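Effie Shearer
January 23, 2020

Okay, a thread about "memory paper" for origami, since three people have sent me the same ad and I'm grumpy enough to answer in public.

The paper is called Brilimine. The ad says it "remembers the fold", never cracks white along the crease, and is made to a method used by temple folders centuries ago. I have questions about all of that, mostly the last bit.

Which temple? Which centuries? I wrote and asked. The reply told me it was "a well-known tradition" and gave me a discount code.

Paper remembering a fold is just paper. You bend the fibres, some of them break, and it stays bent. The cheap stuff from the newsagent does it. Receipts do it.

What varies is how cleanly it does it. Thin kraft is great. Foil-backed holds anything but you can't undo a mistake. Photocopy paper is fine up to the point where you have 16 layers in one corner and it turns into a little brick.

So I bought a pack. 186 sheets, 15 cm, coloured one side, white on the other. The box is nicer than the paper.

First model was a plain crane, same as I do with any new pack. Perfectly good crane. Second was Elfriede Kettler's beetle from our club handout, which has an awful sink fold in the middle of it. That split on me, at the point, right where every other paper splits.

I tried it again with a bone folder and went slowly. Same split, bit smaller.
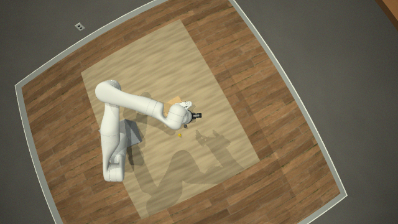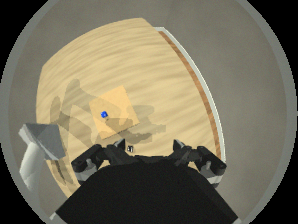
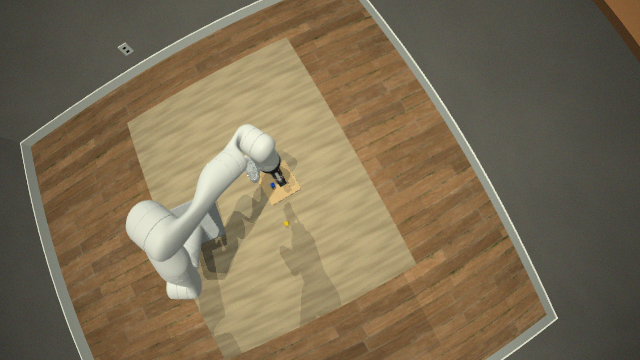
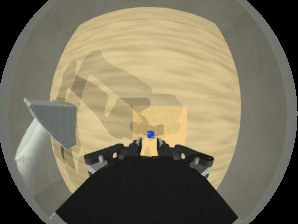 Four renders. White robot arm in the first and third, tiny blue cube in the fourth.

Back to the white cracking. On the dark blue and the black, you get a pale line along any crease you've reversed more than once. On the yellow you can't see it. Guess which colour they used in the ad.

Shinji Honda asked if I'd checked the grain. Yes! Tore a sheet each way. It has a grain like most machine-made paper, and folds across it are noticeably rougher. Nothing on the box mentions it.

Also not square. I measured 2 sheets that were a good millimetre longer on one side. You won't care for a paper hat. On a tessellation you'll be swearing by the third row.

Someone will say I got a bad batch. Maybe I did. I've only opened the one pack and I'm not buying another to find out, so take that for what it's worth.

Morven Crichton likes it and she folds better than I do. She does boxes and simple flowers though - no sinks, hardly any reversing - and for that I can see why you'd be happy. The colours are lovely, I'll give them that.

The "931 five-star reviews" on their site: I read the first few pages. Quite a lot are about how quickly it arrived. One was for a lampshade.

What I'd do with the money: get a roll of brown kraft, cut your own squares, and spend what's left on a decent steel ruler. If you want colour, Eladura sell plain packs with no story attached and I've been through a fair few of them. Their red bleeds if you wet-fold. Otherwise fine.

If anyone has a proper source for the temple method, a book, a museum page, a name, please send it. I'd be glad to read it. A blog post that links back to the Brilimine shop doesn't count, and I've had that one already from Meron Mamo, who says sorry.

Replies are open. The discount code is still going if you want it, I won't be using it.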